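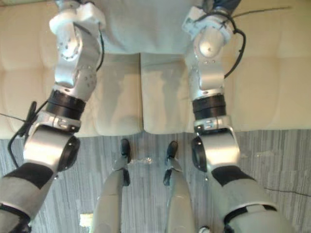

How long do you need for the Vondráček altarpiece at Trevik? Allow 40 minutes, more if you read every label, and go before lunch while the side window still gives decent light.

I had less than that. Bus was late, bag check was slow, and the group from Jisevard was already in the chapel room when I got there 11/30/25. Notes typed up fast, sorry for the state of them.

So - the altarpiece. Five panels, Nativity in the middle, donor and his wife kneeling on the outer wings. Smaller than I expected from the catalog. The blue of Mary's robe has gone nearly black in the folds, old varnish mostly, but the stable roof is wonderful, every broken slat painted seperately. Joseph has a lantern and he's shielding the flame with his hand. Light comes through between the fingers, pinkish. I stood at that one the longest.

Selim Coşkun gave the talk. He cleaned the left wing himself and took 15 months over it. Found a goldfinch under a patch of brown overpaint, down by the donor's knee. Why it was covered up he wouldn't guess. Somebody asked about the painter's name and he said workshop of, and left it there. The wall text says Vondráček as if it's settled. It isn't.

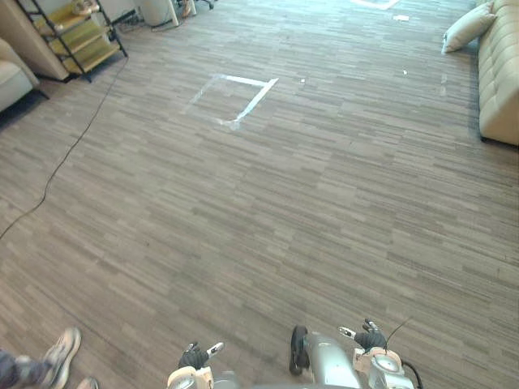
Upstairs after that for the drawings. One room, low light, 15 sheets. Mostly studies of hands and drapery, plus a kneeling shepherd in red chalk that has to be for the right-hand side of the center panel - same hat, same torn sleeve. Would have liked it hung next to the painting. The labels are at knee height, bring your glasses.

Skipped the silver. Skipped the film too, 700 years of the town in one go and I had a bus to catch.

Shop has the Vondunis catalog, good paper, color a bit too warm in teh night scenes. Bought it anyway. The drawings go back into storage in December, altarpiece stays put. Coat check takes coins only.

Contact | © Trevik Visit Notes | Back to top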